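Friday, second week with the dish line
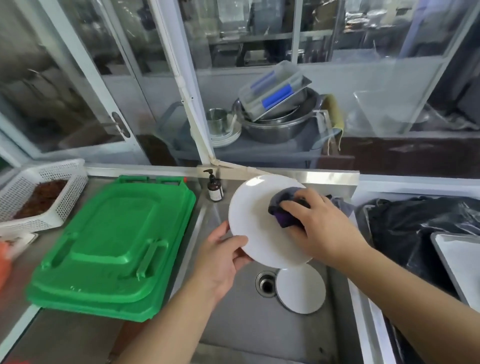

Plate wiping at the steel sink, gray and purple cloth.

Start 6:40. The Trultis unit was already warm when I came in, so whoever closed last night left it on standby again. Standby is fine for the rinse arm but the conveyor belt tensioner creeps when it sits powered. I reset it to the mark and wrote it on the sheet.

Volume for the week came to 2,388 plates through the machine, as read off the counter. That is plates only. Bowls go through on the other program and the counter does not separate them from cups, which I have raised with Grirkholm twice. Their answer was that a software update would come in February. I asked which week and have no reply.

Reject rate is the figure that matters to me. The optical check at the exit kicks out anything it reads as marked, and those plates come to the hand sink. This week it averaged 27 per shift. When I pull a reject and look at it under the lamp, a good part of them have nothing on them except a water spot or a worn patch in the glaze. The check cannot tell wear from dirt. So we wipe them, look at them, and put them on the stack. The old plates come back every day. I have started to recognize one with a small crescent scratch near the rim, and I am fairly sure I have wiped it five days running.

Proposal, to be put to Naomi Rweyemamu on her next visit: retire the worn plates as a batch, or raise the threshold one step and accept a few more marked ones at the pass. I prefer the first. The second moves the inspection to the servers, who have no time for it and did not ask for it.

What has changed for the work itself. Before the machine there were 2 of us on dishes for the whole of lunch, one scraping and one washing, trading over when the hands got sore. Now one person loads and one does everything else: rejects, pans, lids, the baskets, anything with a handle the racks will not hold. The second job is less wet and has more walking in it. My shoulders are better. My feet are worse. Magyar says the loading side is the harder of the two now, as the belt sets the pace and you cannot let a stack wait while you drink some water. I timed him on Thursday's lunch and he is right, the longest gap he had was under a minute - and he spent it clearing a fork from the intake.

The hours question is still open. The manager says no cuts before summer. The schedule for next month has the evening second position marked "as needed," which is a new phrase on that sheet. I copied it down exactly. When I asked, I was told it refers to flexibility. I will keep a record of how often it turns out to be needed.

Training: the loading side has a written procedure from Grirkholm, laminated, with diagrams. The hand sink has none. Everything I know about it I know from doing it, such as folding the cloth in four and turning it as you go, and holding the plate low over the basin. If the schedule is going to put different people there each evening, it should be on paper. I drafted half a page at break.

Supplies: Dollix rinse additive down to about a third of the drum. Cloths need replacing, the thin ones shed lint and the optical check counts lint as dirt, so a plate sent round a second time comes straight back to me.

Intake filter cleaned at 2:15, spray nozzles checked, one partly blocked on the lower arm and cleared with a pin. Powered down fully at close and put a note on the switch about standby. Tensioner to be checked first thing at the next start.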